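옷걸이를 바구니에 담기 시작하면 생기는 일

옷장을 정리한다고 하면 다들 옷부터 꺼낸다. 침대 위에 산처럼 쌓아 놓고, 버릴 것과 남길 것을 나누고, 티셔츠 개는 법을 찾아보고, 그러다 보면 저녁이 된다. 나도 오랫동안 그렇게 했다. 그런데 지난 5월, 이사를 앞두고 옷장 문을 열었다가 엉뚱한 것에 눈이 갔다. 옷이 걸려 있지 않은 옷걸이들이었다. 세탁소에서 따라온 철사 옷걸이, 어깨가 두툼한 코트용, 클립이 한쪽만 남은 바지용, 언제 샀는지 기억도 안 나는 아이용까지. 옷 사이사이에 끼어서 서로 고리를 걸고 놓아주지 않는 그 물건들을 하나씩 빼내 바닥에 늘어놓고 나니, 옷은 한 벌도 버리지 않았는데 옷장이 훤해졌다!

그날부터 나는 옷걸이 이야기를 하고 다니는 사람이 되었다. 친구들은 처음엔 웃었다. 그러고는 집에 가서 옷장을 열어 보고 하나같이 전화를 걸어 왔다. 너희 집도 그러냐고.

빈 옷걸이는 왜 늘 제자리가 없을까

옷걸이는 묘한 물건이다. 옷이 걸려 있을 때는 가구의 일부처럼 얌전한데, 옷이 빠지는 순간 갈 곳이 없어진다. 봉에 그대로 두면 다음 옷을 꺼낼 때마다 달그락거리고, 의자 등받이에 걸어 두면 사흘쯤 뒤에는 거기가 옷걸이 자리가 되어 버린다. 문손잡이도 마찬가지다. 우리 집 세탁실 문손잡이에는 한때 옷걸이가 너무 많이 걸려서 문이 제대로 닫히지 않았다.

문제는 모양에 있다. 어깨는 넓고 고리는 튀어나와 있고, 두 개만 모여도 어느 쪽으로든 엉킨다. 접히지도 않고 세워지지도 않는다. 서랍에 넣으면 서랍이 걸리고, 종이봉투에 넣으면 봉투가 찢어진다. 수납 용품 매장을 아무리 돌아도 접시 꽂이는 벽 한 면을 채우고 있는데 빈 옷걸이를 위한 물건은 구석에서 겨우 하나 발견할까 말까다.

그래서 이 주제로 누군가와 실컷 떠들고 싶었다. 수소문 끝에 만난 사람이 생활용품 공방 퍼른브리지(Firnbridge)를 꾸리고 있는 브라티슬라프 온드레이카(Vratislav Ondrejka) 씨다. 원래는 의자 좌판을 엮던 사람인데, 지금은 바구니와 상자를 만든다. 공방은 헥소프(Hekthorpe)의 옛 시장 골목 안쪽, 2층에 있다. 계단을 오르면 마른 풀 냄새가 먼저 나고, 그다음에 라디오 소리가 들린다.

바구니 만드는 사람의 옷장

온드레이카 씨에게 옷걸이 이야기를 꺼내자 그는 대답 대신 자기 옷장 사진을 보여 주었다. 봉에는 옷이 걸린 옷걸이만 있고, 빈 것은 전부 바닥의 바구니에 들어 있었다. 규칙은 딱 하나라고 했다. 옷을 꺼내 입으면 옷걸이는 그 자리에 두지 않고 바로 바구니에 눕힌다.

“사람들은 옷걸이도 걸어서 보관해야 한다고 생각해요. 이름이 그렇잖아요. 하지만 눕혀 보면 생각보다 훨씬 순한 물건입니다.”

눕힌다는 말이 나는 무척 마음에 들었다. 옷걸이를 눕히다니! 그가 알려 준 방법은 이렇다. 고리가 모두 같은 쪽을 보게 한다. 어깨선을 포갠다. 종류가 다른 것은 섞지 않는다. 말로 하면 시시할 정도인데, 집에 와서 해 보니 섞지 않는다는 대목이 제일 어려웠다. 두께가 다른 옷걸이는 포개지는 척하다가 꼭 미끄러진다. 결국 나는 철사 옷걸이를 모두 세탁소에 돌려주고 집 안의 것을 한 종류로 맞췄다. 세탁소 사장님이 무척 반가워했다.

한 종류로 맞추는 데 꼭 돈이 많이 드는 것도 아니다. 온드레이카 씨네 공방 손님 가운데는 동네 나눔 게시판에 글을 올려 같은 모양의 옷걸이 30개를 모은 사람도 있다고 한다. 짝이 안 맞는 것을 내놓고 짝이 맞는 것을 받아 오는 식이다. 옷걸이 물물교환이라니, 나도 당장 해 보고 싶어졌다.

어떤 바구니가 좋을까

바구니라면 무엇이든 될 것 같지만 써 보면 차이가 크다. 나는 취재를 핑계로 몇 주 동안 집에 있는 그릇이란 그릇은 다 시험해 보았다.

둥근 바구니는 예쁘지만 옷걸이와는 사이가 나쁘다. 어깨 끝이 벽에 닿아서 붕 뜨고, 위에 얹은 것이 빙그르르 돈다. 위로 갈수록 넓어지는 모양도 마찬가지여서, 아래쪽이 좁으니 첫 번째 옷걸이부터 바닥에 닿지 못하고 걸린다. 천으로 된 수납함은 가볍고 싸지만 고리가 천을 밀어내며 옆구리가 불룩해진다. 빨래 바구니는 깊이가 지나쳐서 밑에 깔린 것을 꺼낼 때마다 팔꿈치까지 넣어야 한다.

남는 것은 네모나고 얕고 벽이 단단한 바구니다. 로트포트(Loltport)의 주말 벼룩시장에서 그런 바구니를 하나 샀는데, 흥정을 잘못해서 생각보다 비싸게 주었다. 후회는 없다. 손잡이가 밖으로 튀어나오지 않고 벽에 구멍으로 뚫려 있어서 옷장 바닥에 밀어 넣어도 걸리는 데가 없다. 당길 때는 손가락만 집어넣으면 된다.

온드레이카 씨는 이 구멍 손잡이에 할 말이 많은 사람이다. 구멍을 어느 높이에 내느냐로 제자와 한나절을 다툰 적도 있다고 한다. 너무 낮으면 들 때 바구니가 앞으로 쏟아지고, 너무 높으면 테두리가 얇아져서 오래 못 간다. 그가 만드는 프레이저(Fraser)라는 이름의 상자형 바구니는 손잡이 자리만 엮는 법을 바꿔 두 겹으로 감는다. 공책에 적어 둔 주문 번호가 얼마 전 1391번을 넘겼는데, 그중에 옷걸이를 담겠다고 사 간 사람이 몇이나 되는지는 그도 모른다.

어깨 길이도 재 보고 사야 한다. 나는 이걸 안 재고 샀다가 처음 바구니를 그대로 양파 바구니로 돌렸다. 옷걸이가 가로로 안 들어가면 비스듬히 누이면 된다는 것도 나중에야 배웠다. 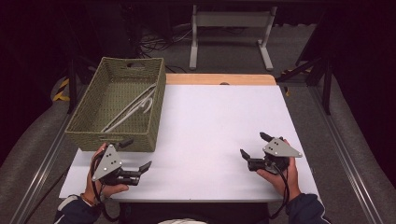 색 이야기도 빼놓을 수 없다. 옷장 속에 넣을 물건인데 색이 무슨 상관이냐고 할지 모르지만, 아침마다 문을 열면 제일 먼저 눈에 들어오는 것이 바닥이다. 나는 처음에 흰 바구니를 찾았다. 흰 옷걸이에 흰 바구니면 깔끔하겠거니 했는데, 막상 맞춰 보니 무엇이 들었는지 한눈에 안 보였다. 올리브빛 도는 녹색 바구니에 흰 플라스틱 옷걸이를 비스듬히 포개 누이면 휘어진 고리까지 또렷하게 드러나고, 고리가 한쪽 구석을 나란히 향하고 있으니 손이 갈 데도 분명하다. 짜임이 도드라진 바구니라면 매끈한 옷걸이와 나란히 있을 때 보는 맛도 있다. 온드레이카 씨도 요즘은 염색하지 않은 것보다 풀색이나 이끼색을 찾는 손님이 늘었다며, 여름 내내 손톱 밑이 초록색이라고 투덜거렸다. 표정은 싫지 않아 보였다.

바구니를 어디에 둘 것인가

옷장 바닥이 제일 무난하지만 정답이라고 할 수는 없다. 빨래를 베란다에서 너는 집이라면 빈 옷걸이가 필요한 곳은 옷장이 아니라 건조대 옆이다. 우리 집이 그렇다. 그래서 나는 바구니를 통째로 들고 다닌다. 아침에 옷을 꺼내며 채우고, 빨래하는 날 베란다로 들고 나가 비우고, 마른 옷과 함께 봉으로 돌려보낸다. 옷걸이가 집 안을 한 바퀴 도는 셈인데, 이 흐름이 생기고 나서 의자 등받이가 깨끗해졌다. 문손잡이도 물론이다.

아이가 있는 집이라면 바구니를 낮은 데 두는 것을 권하고 싶다. 여섯 살 조카는 봉에는 손이 안 닿아도 바구니에는 닿는다. 빨래 너는 날이면 옷걸이를 하나씩 건네주는 일을 맡는데, 고리 방향을 맞추는 데 어른보다 엄격하다. 한번은 내가 거꾸로 넣은 것을 찾아내 도로 꺼내 놓기까지 했다.

식구가 여럿이면 바구니도 따로 두고 싶어지지만, 나는 하나를 같이 쓰는 쪽이 더 좋았다. 바구니가 넘친다는 건 빨래가 밀렸거나 옷걸이가 너무 많다는 뜻이고, 어느 쪽이든 식구 모두의 일이다. 우리는 19개를 한도로 정했다. 딱 바구니 테두리까지 차는 양이다. 새로 하나가 들어오면 낡은 것 하나가 나간다. 남편은 이 규칙을 겨울 코트에도 적용하려다가 나에게 저지당했다.

관리라고 할 만한 것은 별로 없다. 한 철에 한 번 바구니를 뒤집어 털고, 마른 솔로 짜임 사이 먼지를 쓸어 준다. 엮은 바구니는 젖은 채로 옷장에 들여놓지 말 것. 플라스틱 옷걸이는 미지근한 물에 헹궈 수건으로 닦으면 되는데, 어깨 끝에 묵은 먼지가 제법 앉아 있어서 하고 나면 속이 시원하다.

온드레이카 씨는 가을에 뚜껑 있는 것도 엮어 볼 생각이라고 했다. 나는 뚜껑은 반대다. 열어야 하는 물건이 되는 순간 우리 집 옷걸이들은 틀림없이 문손잡이로 돌아갈 테니까. 그렇게 말했더니 그는 한참 생각하다가, 그럼 뚜껑은 양말 쪽으로 돌려 보겠다고 했다. 양말이라면 나도 할 말이 많다.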